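Horoscope app Hivar moves Kastport readers to paid forecasts

July 30, 2020

Hivar, the astrology service based in Kastport, will start charging for its monthly sign forecasts in August. The daily horoscopes stay free. Everything longer, including the love and money readings, goes behind a $7 monthly fee.

The company says the paid forecasts will be "deeply personal." How personal is hard to tell. Samples sent out this week for Leo and Virgo share five sentences word for word, and both signs are told to expect "a conversation that changes the mood at home." Most homes have one of those by dinner. 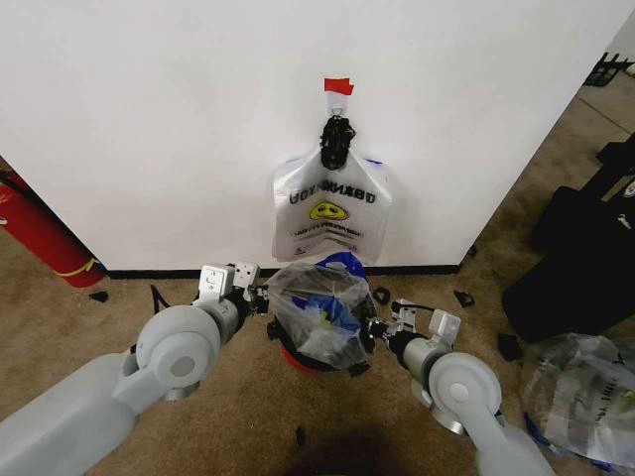

Hivar bought the forecasting side of the business from Charvát, a publisher of almanacs, and says its charts are drawn up by trained astrologers. It would not say how many it employs or who trained them. It also claims that over 32 percent of users reported a forecast "coming true," but the survey let each person decide what that meant.

Pillard, a rival service, charges nothing and makes much the same predictions. Its August outlook for Leo also mentions a conversation.

Subscribers who cancel within seven days will get their money back, according to Hivar. The terms on its site say five.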